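Chapter 8
Sorting and Containing Light Packaging

8.1 Scope

Wrappers and other thin film packaging weigh very little but take up a great deal of space. A tabletop used for eating or packing can be covered by a small mass of material. This chapter deals with gathering such items by hand into an open container, and with the choice of that container. Rigid packaging is covered in Chapter 11.

8.2 Terms

Loose volume is the space taken up by items as they fall. Settled volume is the space they occupy after light pressure. The ratio of the two is the packing ratio, written p.
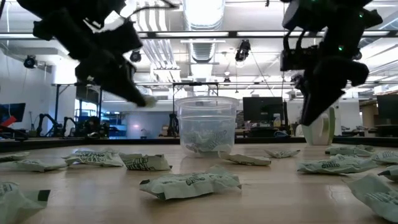
Crumpled film springs back when pressure is removed, so settled volume should be read while the load is still applied. A clear container allows the fill level to be read through the wall. Slightly tapered sides make emptying easier but reduce capacity towards the base, and the fill height must be corrected for this.

Worked values in this chapter use the Nadbridge canteen survey (Žukauskas and Avotiņš), in which a loose volume of 800 ml is taken as the standard load. Tables of p for common films are given in Section 8.4.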